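Skestton Grasp Planner
Perception and planning software for wrist-camera manipulation

Product overview

Skestton Grasp Planner is a software package for robot arms that work on small, loose objects. It takes the view from a camera at the wrist, finds each item within reach, estimates how it is lying and returns a ranked list of grasps to the arm controller. The current release, dated January 2019, is supplied by the Gedevport office to research laboratories, colleges and integrators.

Object detection

Chess pieces are used throughout our documentation. They are small, they roll, and many differ only in colour or height. The detector reports a position, a long axis and a head direction for every piece, including pieces that have fallen over. Pawns in white, black and unpainted wood are handled by a single shape model, so a new finish does not require new training.

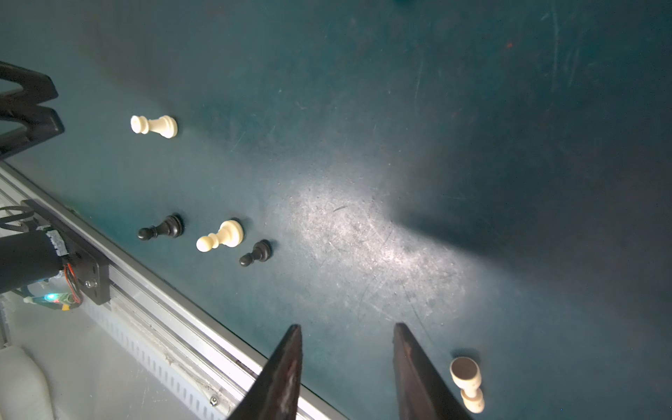 Does the planner need a separate overhead camera?

The wrist camera is sufficient for single-arm work. An overhead camera may be added through the Rezende calibration module, which is licensed separately.

Planning in clutter

Items that touch or overlap are the usual cause of failed picks. The planner checks both fingertips against every neighbouring object before a grasp is released to the controller. Where one piece rests on another, as with the small pawn lying partly on the black king in the tray, the upper piece is ranked first. Standing pieces and toppled pieces are given different approach angles, and operators may set the order in which they are attempted - by colour, by size or by distance from the gripper.

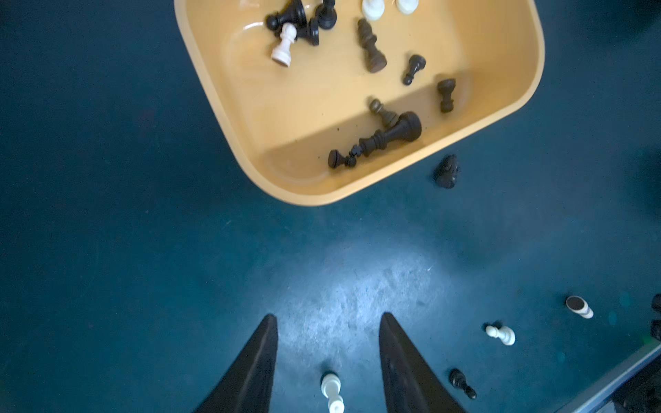 Technical summary

Planning rate: 20 cycles per second
Maximum grasps returned per cycle: 10
Control interface: Pleltier motion bridge, version 2 or later
Logging: camera stream, joint positions and grasp scores
Catalogue number: 886 (single licence), 829 (laboratory licence)

Licensing and support

Each licence includes installation files, the operator's manual and one year of updates. Requests for an evaluation copy should be sent to the Gedevport office, stating the arm model and the gripper in use.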